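Hilo sobre recogida de demostraciones, que me lo habéis pedido varios y en la charla me quedé sin tiempo. Va deprisa y sin ordenar

**1/**
Lo primero - grabar es la parte fácil. Lo que se come la semana es decidir QUÉ grabas y luego tirar lo que no vale. Llegamos a esto con la idea de "2000 episodios y a entrenar". Pues no

**2/**
Contexto rápido para quien no venga de aquí: robot de dos brazos, una persona lo teleopera, se guarda todo (cámaras, articulaciones, apertura de pinzas) y con eso se entrena una política por imitación. Un episodio = una tarea de principio a fin, con su instrucción en texto

**3/**
La familia de tareas de este otoño son objetos blandos con cosas colgando. Mochilas, bolsas, neceseres, estuches. En el plan se llama "Zeketti", no preguntéis, salió de una lista de nombres libres

**4/**
Por qué blandos. Porque con cajas y tacos ya íbamos bien y con la primera bolsa de tela la política se quedó mirando al infinito. La pinza bajaba, la tela se hundía, cerraba en el aire. Otra vez. Otra vez

**5/**
Guion de una tarea, tal cual lo tenemos escrito:

- instrucción en una frase, verbo primero
- posición inicial del objeto (boca arriba / boca abajo / de lado)
- qué pinza toca primero
- qué cuenta como terminado
- cuándo se aborta

El último punto lo añadimos tarde y es el que más falta hacía

**6/**
Lo de abortar. Al principio los teleoperadores salvaban cualquier cosa, son muy buenos, y te encontrabas episodios eternos con cuatro reintentos y un final correcto. Etiqueta: éxito. La política aprendió a reintentar cosas que no hacía falta reintentar jajaj

**7/**
Ahora hay 2 etiquetas distintas para eso: "éxito limpio" y "éxito con recuperación". Las dos se guardan. Para el primer entrenamiento solo entra la primera, y la segunda se mezcla después, poquita

**8/**
Corrección al anterior, que me lo acaban de decir por privado - no es "poquita" por gusto, probamos varias proporciones y con más recuperación el robot se volvía indeciso. Soltar, agarrar, soltar. No tengo la gráfica a mano, la busco

**9/**
Duración. Tope de 30 segundos por episodio en las tareas cortas. Si no sale, se corta y a "fallo". Los fallos NO se borran. Repito, no se borran. Los usamos para el clasificador de éxito y en Jornum hay una carpeta entera de ellos bien ordenadita

**10/**
(Jornum es nuestro almacén de episodios + visor. Hecho en casa, feo, funciona. Filtra por tarea, por operador y por etiqueta. No filtra por objeto, está en la lista desde mayo)

**11/**
Variación. Aquí es donde más la hemos liado. Primera tanda: el mismo objeto en el mismo sitio, misma luz, mismo operador. Métricas preciosas. Mueves el objeto un palmo y adiós

**12/**
Lo que variamos ahora entre episodios:

- giro del objeto sobre la mesa
- correas recogidas o sueltas
- lado del que cuelga lo que cuelgue
- altura del asiento de quien opera (sí, influye, tarde en creermelo)
- orden de las tareas dentro de la sesión

**13/**
Lo de las correas sueltas merece post aparte. Una correa tirada por la mesa es un problema para la visión y otro para la pinza. Se engancha, arrastra la bolsa entera, tapa justo lo que quieres ver. La tentación es recogerla antes de grabar. No la recojáis. En una casa va a estar así

**14/**
Instrucciones en texto: once formas de decir lo mismo por tarea, escritas por gente distinta del equipo. "Coge el llavero", "agarra el muñeco que cuelga", "sujeta el colgante con la izquierda"... Si las escribe una sola persona se nota muchísimo, todos tenemos un verbo favorito

**15/**
Y no las generéis todas antes de ver los episodios. Nos pasó que la frase decía una mano y el operador usaba la otra porque le quedaba más cómodo. La mitad de una tanda re-etiquetada a mano. Un viernes no, peor, un puente

**16/**
Manos. Con dos brazos la pregunta es qué hace el segundo mientras trabaja el primero. Tres opciones: quieto en reposo, cerca y abierto, o sujetando. Si cada operador elige lo suyo, el modelo hace una media rarísima y el brazo se queda flotando a medio camino

**17/**
Regla actual para mochilas: una pinza al colgante, la otra se acerca al costado contrario, abierta, sin tocar hasta que la primera haya cerrado. Se tarda más. Los episodios salen mucho más parecidos entre sí y se aprende antes

**18/**
Así es la tarea en la mesa, pinza izquierda cerrada sobre el peluche gris y la derecha junto a la hebilla:
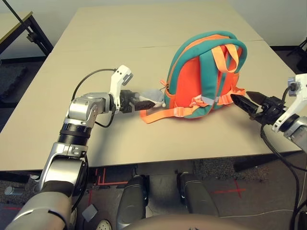

*Equipo de Datos de Manipulación · Skerkwood*

**19/**
La mochila es de tamaño infantil, y va boca abajo a propósito: espalda y tirantes hacia arriba es la posición inicial "B" del guion. La "A" es con el bolsillo a la vista y sale bastante mejor, demasiado texto para un post, otro día

**20/**
Por qué un peluche pequeño y no un llavero metálico. Se deforma al apretar, y el punto de contacto no es evidente desde arriba. Justo lo que queremos que aprenda: cerrar sin aplastar y sin quedarse corto. La apertura de la pinza se guarda como valor continuo, nada de abierto/cerrado. Con binario esto no hay quien lo aprenda

**21/**
Y de paso la correa naranja larga ahí suelta sobre la mesa, ver 13/. Se queda donde está

**22/**
Preguntan por el suelo - sí, cinta en la moqueta. Medid y marcad las cosas. Cuesta cinco minutos y si un día la mesa está corrida dos dedos y no lo sabes, tienes una sesión entera con otra geometría y un misterio en las curvas

**23/**
Control de calidad. Antes: una persona revisaba todo al final de la semana. Ahora: cada operador revisa una muestra de OTRO operador el mismo día. Se pillan manías. Hay quien entra siempre por arriba, hay quien gira la muñeca antes de bajar. Ninguna está mal, pero hay que saberlo

**24/**
Sincronización de cámaras, el clásico. Un desfase pequeño no se ve en el visor a velocidad normal. Horgan (el script que comprueba las marcas de tiempo, corre al cerrar cada sesión) lo canta en rojo y la sesión no sube hasta que alguien la mira. Antes subía con un aviso amarillo. Los avisos amarillos no los lee ni quien los programó, o sea yo

**25/**
Cansancio. Tandas cortas y descanso de verdad, de levantarse. Los episodios del final de una tanda larga son más bruscos, se ve en las velocidades de las articulaciones sin buscar mucho. Y eso también se aprende, claro

**26/**
Me preguntan cuántos episodios hacen falta por tarea. Depende, perdón. Con objetos rígidos se estanca pronto. Con mochilas seguimos viendo mejora cada vez que metemos una mochila NUEVA, y casi nada cuando metemos más episodios de la misma. Si tenéis presupuesto, gastadlo en mochilas

**27/**
Otra: ¿se puede compartir el dataset? Todavía no, falta limpiar metadatos y la licencia. El guion de tareas y la plantilla de etiquetas sí, los subo esta semana en cuanto les quite los comentarios internos (hay alguno subido de tono)

**28/**
Otra más: ¿simulación? Para rígidos algo usamos. Para tela con correas, de momento nos lleva más tiempo afinar el simulador que grabar. Si alguien lo tiene resuelto que escriba, va en serio

**29/**
Errata en el 12/, es "tardé", y en el 14/ las once frases son por tarea Y por idioma. De momento español e inglés

**30/**
Siguiente tanda: cremalleras. Abrir, no cerrar, que cerrar con la tela floja es otro nivel y aún discutimos qué hace la segunda mano. Cuando haya curvas las cuelgo en este mismo hilo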